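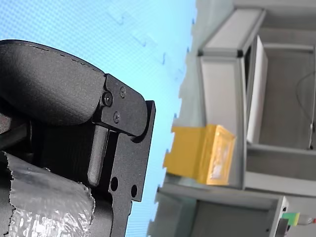
Gripper at close range, finger housing and bracket plate, with the mat and shelving behind.

Print this page | E-mail this page

# Dridthorpe floor-pick set: data card and fault notes

Maintained by Innes Guthrie. Fault section written with Carys Price, Lurnstead.

## What is in it

The set holds 72 episodes of picking up boxes and packets from floor level and putting them on a low shelf. Every episode has wrist video, joint positions, gripper opening and motor current. Twelve of the episodes contain a fault and are labelled as such. They are in the main folder with the others, so filter on the `fault` column if you only want clean runs.

The gripper is the Morgan two-finger unit. Control software is Zastmont throughout. We changed nothing in the settings between the first episode and the stop in January, apart from the current limit, which is covered below.

## The fault

In the fault episodes the gripper reports that it is closed on an object when it is not. The arm then lifts and carries on to the shelf as if it had something. In three cases it did have something, but held by one corner, and the object fell during the lift.

We first put this down to shiny packaging confusing the vision side. Carys went through the logs and found that the vision output was fine. The object position was right each time. What was wrong was the current reading, which rose before the fingers had travelled far enough to touch anything. The controller treats a rise in current as contact, so it stopped closing and reported a grasp.

The rise came from friction at the finger joint. One of the screws at the joint between finger housing and bracket had backed out and was rubbing on the inside of the housing. It only rubbed when the wrist was rolled to 90 degrees or close to it, and that is why the bench check never found it. The bench check is done with the wrist level.

## Safety stop

One episode ended differently. Episode 3 of the last session has the arm reaching the shelf with nothing in the gripper, pressing down to release, and continuing to press. The force limit should have tripped at that point and did not. Innes used the emergency stop. No one was inside the marked area and nothing was broken, but the arm was left leaning on the shelving and had to be backed off by hand with the power off.

The force limit had been switched off by a leftover line in the start-up file. It was put there for a calibration job and never removed. This is a separate fault from the screw. The two happened to meet in the same episode. We have kept the recording in full, including the stop.

If you run our start-up file on your own arm, check that `force_limit_enable` is set to true. Copies of the file taken before the stop have it set to false.

## What we changed

- Joint screws refitted with thread lock and marked with a paint line across head and bracket.
- Bench check now done at wrist level and at 90 degrees, both fingers, empty.
- A grasp is only reported if current rises and finger position agrees with the expected width.
- Start-up refuses to run if the force limit is off. Calibration has its own file.
- Current limit put back to the Morgan default. We had raised it during the search for the fault and it made no difference.

The position check does reject some good grasps on thin packets. We would like a better test and have not found one.

## Labels

`fault` is yes or no. `fault_type` is one of `false_close`, `corner_grip` or `no_force_trip`. An episode can have more than one type, separated by a semicolon. Labels were done by Carys and checked by Innes. They disagreed on two of the corner grips — both are marked `review` in the notes column and either reading can be argued for.

## Known problems with the data

Wrist video is not turned upright. When the wrist is rolled, the picture is rolled with it. The roll angle is in the joint file if you need to correct for it.

Motor current from the first session was saved at a lower rate than the rest. Do not use it to train a contact detector without resampling.

Clean episodes recorded after the screw began to work loose may have slightly raised current at high roll angles. We cannot say exactly when it started, so treat current in the last two sessions with care — the grasp labels themselves are sound.

## Use

Free for research and teaching. Please don't use the fault episodes to claim a failure rate for the Morgan gripper. The screw was refitted by us after an earlier strip-down and the fault is ours.

Corrections go to Innes Guthrie at the Dridthorpe workshop.

3 comments | 12 shares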